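What Is It Made Of? Stuff Around The House

Quick one this month as the hall is booked and we've got less time than usual. November 2022 sheet. Read it, then go and poke things at home. Gently.

Everything in your house is made of something. Sounds obvious. But have a look at a door handle and try to say what it's made of. Metal, probably. Which metal? And is it metal all the way through or only on the outside? Harder.

The stuff a thing is made of is called its MATERIAL. (In sewing, material means cloth. In science it means any stuff at all. Wood is a material, so is glass, so is the rubber on your wellies.)

We'll start in the bathroom and end up in the kitchen.

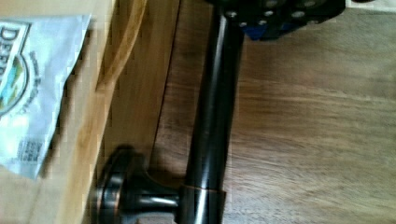 Kever Junior Science Club, Orozco Hall, Brurodness

Bathroom fittings are great for this. Towel rails, loo roll holders, hooks. They have a hard life. Steam, splashes, wet towels, people hanging on them when they shouldn't. So the material has to be strong and it has to put up with water.

Metal is good at strong. You can make a long thin bar of it and it won't snap when you hang a heavy towel on the end. Try that with a breadstick.

Notice the round flat bit at the bottom of the post? That's called a FLANGE. Say it out loud, it's a good word. A flange spreads out the push and pull, so the wall doesn't get it all in one tiny spot. Stand on one leg on a soft lawn in your heeled shoes, you sink. Stand in flat wellies, you don't. Same idea.

Now the colour. Dark bronze, nearly black, with a coppery edge. Does that mean it's made of bronze? Can't tell by looking! Lots of fittings are one metal underneath with a thin coat of something else on top. The coat is called a FINISH. It can be there to look nice, or to keep the water off, or both.

Real bronze is a mixture. You take 2 metals, copper and tin, melt them and stir them together. A mixture like that is called an ALLOY. Copper on its own is quite soft. Tin on its own is soft as well. Put them together and you get something much harder than either. People made swords out of it. And bells, and statues, and later on coins.

Other alloys you might meet:

Brass. Copper and zinc. Yellowy. Trumpets, door knobs, old taps.

Steel. Iron with a tiny bit of carbon. Very strong but it goes rusty if you leave it in the rain, ask anyone with an old bike.

Stainless steel. Steel with chromium added. The chromium makes a very very thin skin on the outside that keeps the rust away. If you scratch the skin it grows back by itself. Spoons, sinks, saucepans.

Does it shine?

Shiny things bounce light back at you. Smooth surfaces do it best. On a polished round bar you get long thin stripes of light running all the way down, because only a narrow strip of the curve is tilted just right to send the light to your eye. Turn a shiny pen in your fingers under a lamp. The pen turns but the stripe stays put. Have a go, it's weird.

Wood mostly doesn't shine unless it's been varnished or polished. It has something better though. GRAIN.

Grain is the lines. A tree grows fast in spring and slower later in the summer, and the wood it makes is paler, then darker, then paler again. Cut down the length of the trunk and you see those layers as long lines, sometimes straight and sometimes wavy. Every plank has its own pattern, so does every table. Unless it's a printed pattern made to look like wood! Some tables are. Look for the same knot turning up again further along. Real wood won't do that.

And cardboard is wood too, sort of. Trees get mashed up with water into a porridge called PULP. Pulp gets squashed flat and dried and there's your paper. Stick a wavy sheet between two flat ones and you've got the thick cardboard boxes are made from. Rip a corner off an old box (ask first) and look at it edge on. Little tunnels.

Right. Kitchen.

A kitchen has more different materials in it than any other room, we think. Hot jobs, wet jobs, sharp jobs, they all need different stuff.

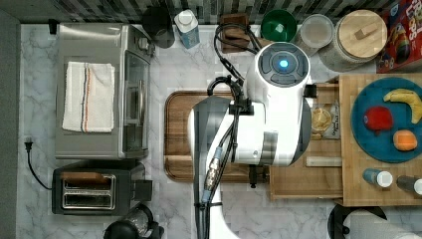 Wood, stone, steel and glass, plus some fruit for later.

Why is a chopping board wooden when the worktop is hard stone? Because of the knife. Stone is harder, so a knife that hits stone goes blunt. Wood gives a bit. The blade sinks in a tiny way and stays sharp for longer. The groove round the rim of a board is handy too. Catches juice.

Marble is a stone with a story. It began as limestone, and a lot of limestone is made of shells and bits of sea creatures that sank to the bottom millions of years ago. Then it got buried deep, squeezed and heated, and it turned into marble. The grey swirls are other stuff that got mixed in. Clay, for instance.

Marble feels cold when you touch it. It isn't realy colder than the wood next to it! Both have been sitting in the same room. Stone just takes the heat out of your hand faster, and your hand says brrr. Wood is slow at it, so it feels warmer. Slow things are called INSULATORS. Fast things are CONDUCTORS. Metal is a fantastic conductor. That's why a metal spoon left in hot soup gets hot at the wrong end, and why lots of pans have a handle made from something else.

Toaster ovens often have a glass door. Two good things about glass, you can see through it and it doesn't burn. So you can watch your cheese bubbling without letting the heat out. Oven glass is made specially for heat. A normal drinking glass might crack, so don't try it.

Glass is made mostly from sand. Sand! Heated up in a furnace till it goes runny like honey. People have been blowing it into bottles for over 2,000 years.

Big glass jars are good for keeping food in as glass doesn't smell of anything and doesn't soak anything up. Wood does soak things up, a bit. A wooden lid is fine on dry food. You wouldn't want to make a whole soup bowl out of it and leave the soup in for a week.

Clear plastic is see-through too, and much lighter, and it bounces when you drop it. Comes mainly from oil. Very useful and very hard to get rid of, so wash it and use it again if you can.

What about the electric bits? A toaster cord is two materials doing opposite jobs. Inside, copper wire — a metal, so electricity runs along it easily. Outside, a bendy plastic coat that electricity can't get through. The coat is what keeps you safe. If you ever see a cord with the coat split or nibbled, do NOT touch it, go and get a grown up. And never ever put a knife or fork in a toaster. The fork is metal. You know what metal does now.

Dish towels. Cloth, often cotton, and cotton comes off a plant. It's made of fibres, tiny hairs twisted into thread. Water creeps into all the little gaps between them. That's how a towel dries a plate.

And fruit has its own packaging, free. A banana skin is thick and peels off. An orange has oily peel, squeeze a bit near your nose. Apple skin is thin and a bit waxy and you can eat it. All of them keep the juice in and the mould out, for a while anyway.

Your turn

Pick one thing from the kitchen and one thing from the bathroom. Nothing sharp, nothing plugged in. For each one ask 3 questions:

What is it made of?
What would happen if it was made of something else? (chocolate teapot, glass hammer, woolly plate)
Can I tell for sure, or am I guessing from the colour?

Write it on a card with a drawing and bring it for the Jindex. That's our big box of material cards for anybody new. We're up to 400 cards and the lid still shuts, just. No more teaspoons please, we have a LOT of teaspoons. We'd love something from a shed.

The magnet test

If you've got a fridge magnet, try it on the metal things. It'll grab iron and most kinds of steel. It won't grab copper, brass, bronze or aluminium. Some stainless steel sticks and some doesnt, depends on the recipe. Keep magnets away from phones and bank cards, and don't let little brothers or sisters put them in there mouths.

Put an M on your card if it stuck, and a line through the M if it didn't. Cards go in the tray by the door at Orozco Hall.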